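Accueil Fil Réponses Médias Se connecter

Suryani Rondonuwu
septembre, 7 h 40

Bon, fil rapide sur la téléop avant que j'oublie tout. On m'a demandé trois fois cette semaine « mais concrètement tu fais quoi de tes journées ». Réponse : je montre des gestes à un bras. Encore. Et encore.

Projet Pallunitz, pour ceux qui arrivent. Objectif : 400 démos propres avant la fin du mois. Propres, hein. Les ratées on les garde à part, elles servent aussi mais pas pour la même chose.

Deux façons de montrer. À la main : tu prends le poignet du bras et tu l'emmènes où tu veux, il enregistre les angles. Ou à distance : manette, et tu pilotes la pince sans toucher. J'ai commencé par la première, tout le monde commence par là.

À la main c'est agréable, on sent quand ça force. Problème : ma main à moi finit dans toutes les vidéos. Et le modèle apprend quoi ? Que la tâche marche quand il y a une main. Super.

Donc manette. Les 12 premières démos étaient affreuses. Je surcorrigeais tout le temps, la pince hésitait au dessus de l'objet comme moi devant un rayon de yaourts. Poubelle, les 12.

Ce qui m'a débloquée : Haworth (l'autre équipe, ceux qui font les tiroirs) m'a dit de descendre droit. Toujours. Pas de diagonale élégante. On se place au dessus, doigts vers le bas, on s'arrête, on descend. Moche mais ça s'apprend.
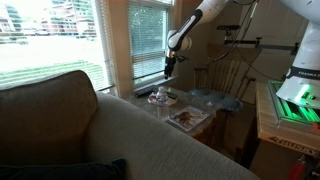
Deuxième truc, la pause. Une demi-seconde avant de fermer les doigts. Si tu enchaînes trop vite, le modèle ferme n'importe quand, parfois à mi-hauteur, dans le vide. Avec la pause il a un vrai moment auquel s'accrocher.

Mais pas trop de pauses non plus !! J'ai fait une série entière où je m'arrêtais pour réfléchir. Résultat : une politique qui s'arrête pour réfléchir. Longtemps. Elle repartait plus du tout.

Réglages pour ceux qui demandent en mp : vitesse manette à la moitié, rotation du poignet verrouillée sauf si la tâche en a besoin, et position de départ un peu différente à chaque fois. Un peu. Pas l'autre bout de la pièce.

Le logiciel d'enregistrement c'est Skirnard, la version maison. Il coupe le début et la fin tout seul – enfin il essaie. Vérifiez vos coupes. J'ai perdu une matinée entière parce qu'il enlevait le lâcher, donc le bras savait prendre et jamais poser.

Question de tout à l'heure, « combien il en faut ? ». Ça dépend, pardon. Pour un seul objet, toujours le même, 100 ça donnait déjà quelque chose de regardable. Chez Rurilcombe ils en sont à plus de 2 000 mais ils changent d'objet tout le temps, donc rien à voir.

Et non, être bon aux jeux vidéo n'aide pas tant que ça. Les joueurs vont trop vite et corrigent trop bien, on voit jamais l'erreur se rattraper doucement. Les gens lents et réguliers font de meilleures démos. J'ai des noms mais je les donnerais pas ici.

Côté fatigue : au bout d'une heure je pilote mal et je m'en rend pas compte, c'est le pire. Maintenant minuteur, changement de personne, café. Et on note qui pilotait dans le nom de la série, ça sauve la vie au moment du tri.

Prochaine étape : remontrer uniquement les passages où il se plante, en reprenant la main en cours de route. Je posterai les courbes quand j'en aurai des lisibles. Là je file, série à relancer – les questions en dessous, je réponds ce soir.

Contact · © Suryani Rondonuwu · Haut de page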